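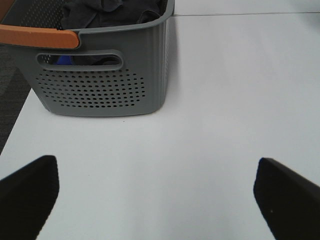
Which basket for a small flat – holes or no holes?

Posted by lempi_t
June 30, 2022

Right, I have finally cleared the big white table in the back room and made it the Folding Table, capital letters and all, and I am stupidly happy with it! No more sorting pants on the bed. What I need now is advice on baskets, as I know a few of you have Opinions.

I've got two contenders at the moment. One is grey plastic with an orange grip on the rim, an oval hand slot in the front and lots of little round holes underneath. It's doing the darks. The other is beige, with a sort of shallow woven pattern moulded into the side, and it's getting the towels and cloths. I love them both for different reasons, but I only have floor space for one next to the machine (the other will have to live on top of the wardrobe between washes).

So: holes or no holes? And do you sort before the wash or after?

Lempi Tikkanen

----

Reply by gremthorpe_girl

Holes, holes, holes! I had a solid-sided tub for years and anything at the bottom came out smelling like a pond. Swapped to one with holes all over and the difference was lovely. I also sort before the wash, into darks and everything else, and that's as far as it goes in this house.

The orange grip sounds gorgeous by the way. A bit of colour cheers up a dull job no end.

----

Reply by Nelli Vainio

I'm going to disagree a bit. Holes are grand for dirty washing waiting its turn, but for clean stuff I'd go for the smoother one every time. Lace, bra hooks, the drawstrings on joggers, they all find a hole and hang on to it. I spent ages one evening getting a hoodie cord back out of a basket like that and my tea went cold.

Clean in the beige, dirty in the grey. Keep both. Put a shelf up!

----

Reply by gremthorpe_girl

Nelli, tie your drawstrings in a bow before they go in! Problem gone.

----

Reply by Nelli Vainio

I have three teenagers. Nothing gets tied in a bow here.

----

Reply by loredana_f

Oh I love this thread already. Can I put in a word for sorting AFTER? I run everything together at 30 unless it's new and likely to bleed, then tip the lot out on the table and make piles by person. Much quicker, and I haven't had a grey shirt disaster since November.

The one thing I keep well apart is cleaning cloths. The fluffy sort shed on everything, and if you use softener on them they stop picking up dust. They get their own little wash at the end of the week and their own corner of the table. 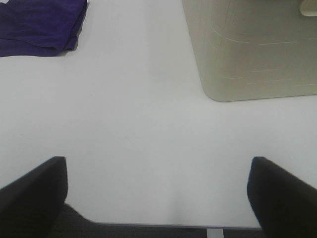

And do leave yourself a good clear patch in the middle for the actual folding. I used to let the baskets creep in from both sides until I was folding sheets against my chest like somebody in a lift. Now baskets go at the back and the front half is for folding only. My table is only 83 cm deep and it's plenty.

Loredana Fabbri

----

Reply by hsinyi

Sorry Loredana, can't agree on washing it all together. Dark jeans with pale towels? The towels go that sad dishwater colour after a few months, and you don't notice because it creeps up on you. Mine did exactly that. I sort before and I sort strictly.

Completely with you on the clear patch though. I fold towels in thirds lengthways and then in half, and stack them with the fold facing out. It's the most satisfying thing I do all week – I stand back and look at them.

----

Reply by loredana_f

Ha, fair enough. All my towels are navy, so perhaps I cheated.

----

Reply by lempi_t

You are all brilliant. I hadn't thought about drawstrings at all, and I have 7 pairs of joggers in regular use (don't ask).

I tried Nelli's way this afternoon. Grey for dirty, beige for clean. It does feel tidier in my head, but I walked across the room twice with the wrong basket, so there's some learning to do. What does everyone do about odd socks? I've got a carrier bag of them.

----

Reply by leena_r

Peg the odd ones on a bit of string near the machine! When the partner turns up you spot it straight away. Anything still hanging there after a couple of months becomes a duster.

On the baskets, I'd pick whichever one is nicer to carry when full. Wet sheets weigh a ton and a thin rim cuts into your fingers. Load each one up with damp towels, walk it to the line and back, and you'll know by the second trip.

Leena Ruotsalainen

----

Reply by lempi_t

String is going up tonight! I'll do the towel test at the weekend if it stays dry, and let you know which one gets the floor space.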